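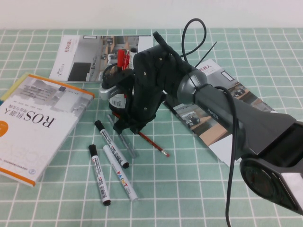 ## 1. Purpose of the Project

The shared study table in the Allska Reading Room is used by every section of the introductory course, and it has no drawers. Pens, course books and printed booklets are all kept on the tabletop. During the fall term, students regularly reported that items could not be found at the start of a work period, or that they had to be moved before anyone could open a notebook.

The project set out to find a simple arrangement for the table that any student could follow without training and without new furniture. The budget was limited to materials already in the room. The work was completed for the Practical Studies requirement at Karnen College.

## 2. Materials

The table is covered with a green cloth printed with a grid of white lines. The cloth was already in use when the project began, and the grid became the basis of the plan. A student who knows which squares an item belongs on can return it there with little effort, and no tape or marker is needed on the table itself.

The following items were included:

- a black mesh pen holder with a barcode label on the lower front
- pens
- course books, among them the white and orange textbook titled "ROS机器人"
- a set of booklets with a glossy finish

Bags, laptops and drink containers were left out of the plan. The reading room already has rules for these, and students are expected to follow them.

## 3. Method

The work was divided into two stages. In the first, the table was observed at the end of 14 work periods and the position of each item was noted on a paper copy of the grid. No one was asked to change their habits during this stage.

In the second stage, a written layout was placed in the room folder and students were asked to follow it. Each item was given a home area:

1. The pen holder stands toward the middle of the table, where it can be reached from both long sides.
2. Books lie flat at one end, with the largest at the bottom where sizes differ.
3. Booklets are kept together in one stack, apart from the books.
4. The squares along the front edge are left free for writing.

Closing the table was limited to 20 minutes at most, including the return of books borrowed during the period. The shorter tidying tasks were left to the students who had used the table last. 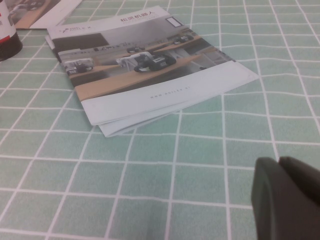

*Prepared by Su-chen Mak, Practical Studies, Karnen College*
*Submitted 16/01/2019*

## 4. Observations on Booklets

The booklets required more attention than expected. Their covers are smooth, and a stack that has been pushed across the cloth tends to open into a fan. A small offset between the edges was accepted under the plan. Students found it easier to lift a single copy when the lower corners could be seen, and strict squaring of the stack was dropped from the instructions after the first week.

The angle of the stack was also discussed. The first draft of the layout required all paper items to be lined up with the white lines of the cloth. This looked orderly but was seldom maintained. The revised text asks only that the booklets stay together and inside their home area. The cloth ripples in places, and a straight line on the grid is not always a reliable guide for a straight edge.

The cover photograph, a showroom or workshop with small wheeled robots along a wooden surface, made these booklets easy to identify. Several students used it as a reference when asked which item they meant, and the layout sheet was changed to name the booklets by their cover picture.

## 5. Observations on Books

Books were moved more often than any other item during the first stage. They were usually left open or placed on top of the booklets. Under the new layout they are stacked flat, and the direction of the cover is not specified. Readers sit on both sides of the table, so a title that is upright for one reader will be upside down for the other.
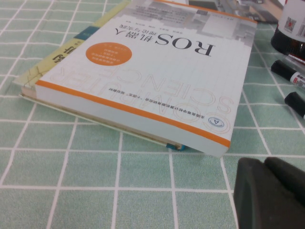 *Figure 3. Textbook "ROS机器人" (subtitle "理论与实践") at the top of a stack of two.*

A thick paperback is suitable for the top of a short stack because it can be taken without disturbing the book under it. The large black title on this volume can be read from a standing position, and the words "COMPUTER SCIENCE" in pale outlined letters are useful to students who do not read Chinese. A fainter title would call for a paper slip on the front.

A proposal to stand the books upright was tested with a borrowed bookend from the Sadico supply room. The bookend slid on the cloth, and the proposal was withdrawn.

## 6. Student Response

A short questionnaire was distributed, and 59 completed forms were received. Most respondents agreed that pens were easier to find. Opinion on the books was divided, and a number of students asked for a second stack so that reference copies and loan copies would not be mixed.

## 7. Recommendations

The layout should remain in the room folder through July, with the booklet rule as revised. The pen holder should keep its barcode label facing outward for the equipment check. The request for a second book stack should be considered with the Peng Annex, where a longer table is available. Any change to the home areas should be marked on the paper grid and dated by the person making it.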